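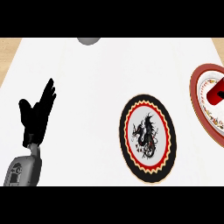 White table, pale wood floor.

15 Mar 2024

The old baseboard heater in the back room quit in February. It had been tripping the breaker on and off since Christmas, and then one morning it just stayed cold. I took the cover off, found a scorched terminal and decided I was done with it. The house is from the sixties and that heater was in it when we moved in, so I can't complain.

I had two choices. One was to have an electrician put in a new baseboard unit on the same 240 volt line. The other was to cap that line off and use a plug-in heater. The quote for a new baseboard was more than I wanted to spend on a room I use in the mornings and sometimes after supper, so I had the line capped and went shopping.

I looked at three types.

Fan heaters are cheap and quick. I had one in college and what I remember is the noise. I do phone calls in that room, so no.

Infrared heaters warm you and not so much the room. My neighbor Phyllis Rowbotham has one in her garage, a Brinditz, and lent it to me for a weekend. It was fine if I sat right in front of it. My shins were hot and my back was cold. When I got up to get something from the closet I was in a cold room again. Phyllis likes it because she stands at one bench the whole time, and for that I think it would be good.

Oil-filled radiators are slow and heavy, but they are quiet and they keep giving off heat for a while after they switch off. That is what I ended up with. I bought a Famell with seven fins, 1500 watts on high, for $249. There were cheaper ones. The Ledik was a good bit less and looked nearly the same, but the thermostat on it is a plain dial marked with little dots, and I wanted to be able to set a temperature.

It came in a box that was bigger than I expected. The wheels have to be put on, which means turning the thing upside down, and the manual says to let it stand upright for an hour before plugging it in so the oil can settle. I let it stand overnight.

First impressions after four weeks:

It takes a good 40 minutes to bring the room from 55 up to 66. If you are used to a fan heater you will think it is broken. I now use the timer and have it come on at 6:15, and by the time I have had coffee the room is comfortable.

There was a smell for the first two evenings, like warm paint. I opened the window and ran it on high until it went away. It has not come back.

It ticks when it heats up and again when it cools. I don't notice it anymore.

The cord is six feet, which is short. The manual is very clear about not using an extension cord or a power strip, and so was the electrician when I asked him. I moved the bookcase so I could get to the other outlet. I also checked the plug with my hand after an hour on high. It was a little warm but not hot. If yours gets hot, stop using it and have somebody look at the outlet.

The tip-over switch works. I tilted the heater on purpose and it shut right off, then came back when I stood it up again.

On the electric bill, I can't say much yet. The meter reading for the last full period was 2,820 kWh for the whole house, and that included a cold snap, the dryer, and my brother's family staying over. The same period last year was close to 3,000. I would not give the heater credit for that. I'll have a better idea next winter when I have a full season to compare.

Two things I would change. The display is too bright and does not dim, so at night the whole corner glows green. I put a piece of painter's tape across it. And the lock button has to be held down for several seconds before it does anything, and there is no beep to tell you it took.

I also put new weatherstripping on the door and rolled a strip of foam along the bottom of the window. Fagundes Hardware on Mill Street had both, and the whole job took an afternoon. If I were starting over I would do that first and then decide how big a heater to buy. I run the Famell on the medium setting most days now.

Next up is the thermostat in the hallway, which reads three degrees high and always has.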